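Grakar household bits: README

Last tidied up October 28, 2019

Hi, and thanks for grabbing a copy! Grakar is my collection of photos of ordinary household bits, the stuff that ends up in the bottom of a tub when you clear out a kitchen drawer and a toy box in the same afternoon. It has 370 photos in it, sorted into 17 folders, and I've labelled every one by hand (with a lot of help from Lizelle Pillay, who has much more patience for brushes than I do).

What's in the folders

Each folder is one mixed lot. I like a lot to have some cleaning gear, something from the kitchen and a toy or two, all jumbled together, the way it looks at home on a bad day. The labels are in labels.txt, one line per object: folder, photo, name, main colour, anything else worth saying.

How I name things

I went with everyday words. A spoon for measuring is a "measuring spoon" whatever size it is, and I don't try to guess the size if I can't read it. Anything with bristles is a "brush", with "scrub" in front if it's small and stubby. Play food gets "toy" plus the shape, so you'll find "toy slice" all over the place. Jawad Kiani wanted them split into cake, pizza and melon — we argued about it for most of May and I won, mainly by owning the spreadsheet.

Colours are trickier! Purple and magenta share one label, "purple", and grey is spelled grey, so please search for it that way. If something has two colours I put the bigger one first.

Folder 9, the brushy one

My favourite, and the one people write to me about. The handles overlap, so an object can be half hidden and still get its own line. 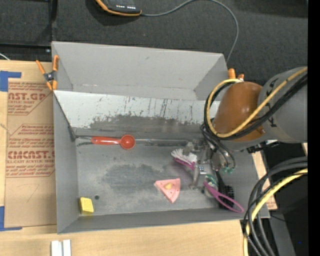 Folder 9: purple and black brushes on the right, red measuring spoon, pink toy slice, yellow block in the corner.

Known problems

The notes column is empty in 3 folders (I'm getting there). A few yellow blocks are still down as "brick" from the old Nostico list, so search for both.

Using it

Go for it, for anything you like. A mention of Grakar would be lovely. If you spot a wrong label, send me the folder and the line number and I'll fix it in the next copy.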